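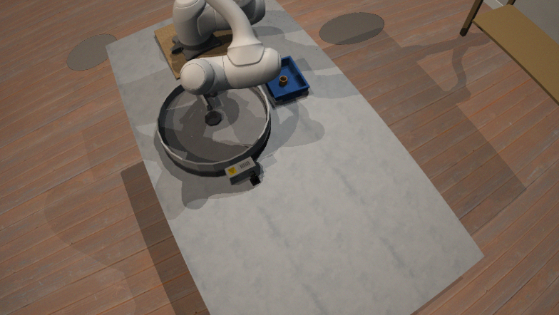
How Does a Pipe Get Under a River?

By Nayeli Villaseñor

Suppose you have a very long pipe, and it needs to carry gas from Drundmont to Eltport. Suppose there is also a river in between. The river was there first and has no plans to move.

Builders could dig a trench straight across the bottom, but that stirs up mud, and fish have strong feelings about mud. So on many crossings they drill underneath instead.

Step one is a small hole. A drill starts on one bank and heads down at a slant, like a mole with a map. The drill pipe is steel, but a long enough piece of steel bends – so the crew can steer it in a big, lazy curve under the riverbed and up the other side. At the Zepeda River, the curve is 2,000 feet long and passes 210 feet below the ground at its deepest point.

How do they steer something they can't see? A sensor behind the drill bit sends back its position. The crew watches the numbers and makes small corrections, and there is a lot of sitting still involved.

Now the hole is too skinny. A wider cutter goes through, then a wider one after that. At Zepeda it took 3 trips. The whole time, the hole is kept full of slippery clay mixed with water, which carries out the crumbs of rock and helps stop the sides from caving in. Yes, grown-ups are paid to pump mud.

Last comes the big pull. The real pipe has been welded together on land, and it is dragged through the hole in one piece. Stopping halfway is a bad idea, because the pipe can get stuck, so crews may work all night.

Words to know
Bank: the land at the side of a river.
Weld: to join metal by melting the edges together.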